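Altow Hand-Held Gripper Pair – what to budget before you order

If you're pricing out a set of Altow hand-held grippers, start with the work and get to the catalog later. Ours began with paper on a tabletop, and that told me most of what I needed to know about pads and reach.

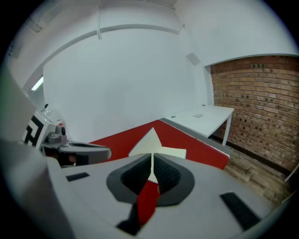

Chrysoula Tzanetos
Equipment Planning, Sernstead

The pair comes in at $3433 and includes two grippers with their marker mounts. I'd put the textured pads on the same order – they wear, and a separate shipment from Cloltbridge costs you twice! Plan on two spare sets if you'll be working most days. We skipped them last December and I was kicking myself by the end of the month.

Save some money for the table too. You want room for both forearms to move, plus power close by (I always forget the power). The Dimitriou bench kit is nice if you're starting from bare floor, but a table you already own will do.

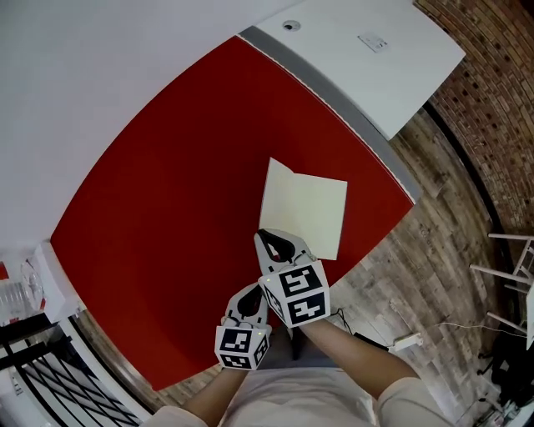 Can I buy just one gripper and add the other later?
Single units are sold, but they're matched at the Altow shop before shipping, so a later one has to go back with the first for matching. Order the pair if you can swing it.

Prices good as of 30 Jun 2026.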